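6 Task configuration and grasp planning

6.1 Before you start

This section covers the set-up of a two-arm task in Pleketti, from loading the arm profiles to the first run at full speed. It assumes that the controller is installed (section 3), that both arms have been homed (section 4) and that the head camera has passed the calibration check (section 5).

You need an account with the Operator or Integrator role. Operators can load and run tasks but cannot change grasp limits.

Caution: Keep the stop button within reach whenever the drives are enabled. Closing the planner window does not stop a motion that has already been sent to the controller.

6.2 Loading the arm profiles

1. Open the Cell tab and choose Load profile.
2. Select the left arm profile first, then the right. The planner gives the first profile loaded the prefix L and the second the prefix R.
3. Check that the joint values shown for each arm change when you move that arm by hand in free-drive mode.
4. If the values appear under the wrong prefix, unload both profiles and repeat from step 1. Do not rename the prefixes in the text file. The collision model is built from them at load time and will not follow the change.

Note: Profiles saved under the older Győri release load without an error but carry no finger length. Enter it yourself under Gripper - Geometry.

6.3 Setting the table plane

The planner treats the table as a flat surface with a safety margin above it. A margin that is too large will reject every grasp on a thin object.

1. Clear the table and press Fit plane.
2. Wait for the fit to finish. The residual is shown in the status bar.
3. Accept the plane if the residual is green. If it is amber, clean the camera lens and fit again.
4. Set the margin. The default of 10 mm suits most objects. For plates and lids, use a named exception (see 6.5) and leave the default alone.

A plain white table under bright light gives few features to match, and the fit may drift between sessions. Gilang Sitompul's plane check script, in the tools folder, compares the current fit with the stored one and prints the difference. Run it after any change to the lighting.

6.4 Defining objects

Each object in a task has a class, a pose source and one or more grasp frames.

1. In the Objects tab, choose Add and pick a class. If no class fits, use Generic rigid.
2. Set the pose source to Camera for anything that may move between runs, or Fixed for anything clamped down.
3. Place at least one grasp frame. The blue axis is the approach direction.
4. Set the detection threshold. The default is 99 per cent for fixed objects and lower for the rest.

Soft food such as steamed buns should be set to Deformable. The planner then limits closing force and ignores small changes in outline between one detection and the next. Do not use Generic rigid for these. The force limit will be too high and the object may be crushed before contact is reported.

Transparent objects need separate treatment. Depth readings pass through clear glass, and a lid lying flat may be reported as bare table. Set the class to Transparent, which makes the detector work from the rim and the handle in the colour image and discard depth inside the outline. The grasp frame must be on the handle.

6.5 Margin exceptions

1. Select the object and open Margin.
2. Tick Use exception and enter the new value.
3. Give the exception a name. Unnamed exceptions are dropped when the task is saved.

Caution: An exception applies to both arms. If only one arm should work close to the table, lock the object to that arm under Assignment before saving.

6.6 Checking the pre-grasp pose

Every grasp is split into a pre-grasp pose, an approach and a close. Check the pre-grasp pose for each arm before you allow the approach.

1. Set the speed to 17 per cent and press Step.
2. Let both arms reach the pre-grasp pose. The planner holds there until you confirm.
3. Check that the fingers are open and that the handle or edge to be gripped lies between them.
4. Check that neither forearm crosses the space above an object assigned to the other arm.

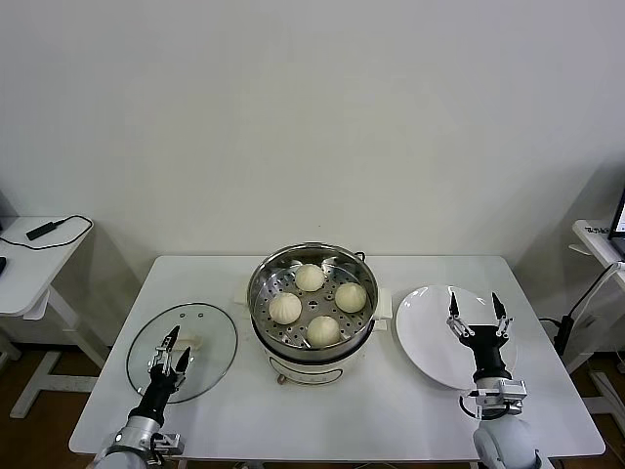 5. Press Confirm to release the approach, or Reject to send both arms back to home.

If an arm stops short of the pose, open the log and look for the last line marked IK. A value of LIMIT means a joint reached the end of its range - move the object closer to the arm base or add a second grasp frame. A value of TIMEOUT means the solver ran out of time. The limit is 300 ms and can be raised under Planner - Advanced.

6.7 Saving the task

Press Save as and enter a name without spaces. The file is written to the shared task store at Plillalberg, or to the local disk if the store cannot be reached. Local copies are not synchronised later and must be uploaded by hand.

Questions about the Transparent and Deformable classes go to Wahyudi Wuisan at the Mestavdale office. Attach the log and the task file.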